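Part 3: Putting the laptop away in its sleeve

Corey Mahuika here again. I wrote these pages for my own desk in the Flistton house, but the Kikwood sleeve goes on the same way wherever you are, so borrow what you like!

Before you start: shut the laptop down, close the lid and unplug everything. Mine goes in at 95 percent charge (old habit).

1. Clear the middle of the table. Small stuff can go along the back edge - I leave my scoops and the little metal bottle there.
2. Lay the sleeve flat and open the zipper all the way.
3. Hold the opening wide with one hand and slide the laptop in with the other. Go slowly for the last stretch.

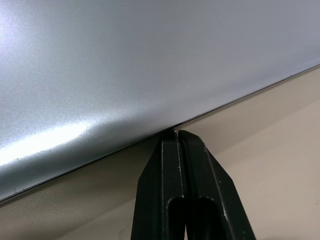
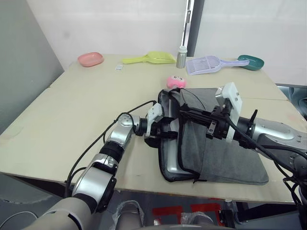
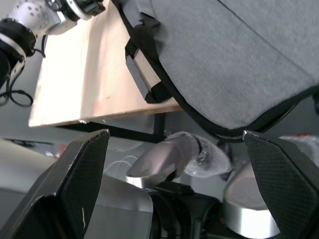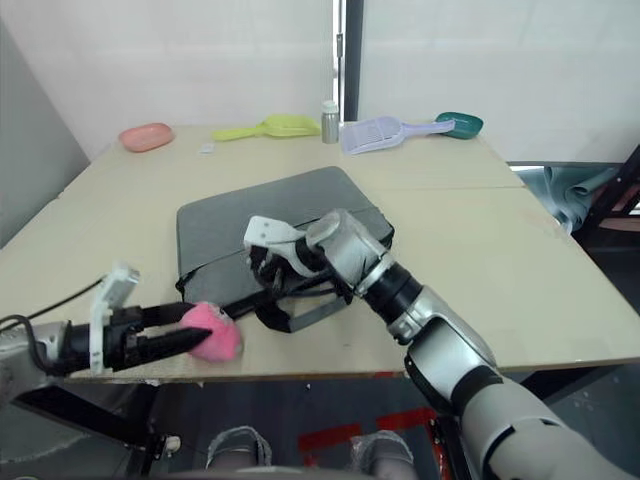

4. Push the corners down into the padding, then zip up. If the zipper drags, stop and back it up a little. Forcing it is how I scratched my old Rustad, and I'm still sore about it.

Caution: don't carry the sleeve with the zipper open, even just across the room.

Note: chargers don't go in with the laptop. Mine lives in a Bustberg pouch (I wrote that one up in part 4), and the pouch goes in my backpack first, with the sleeve flat against the back panel.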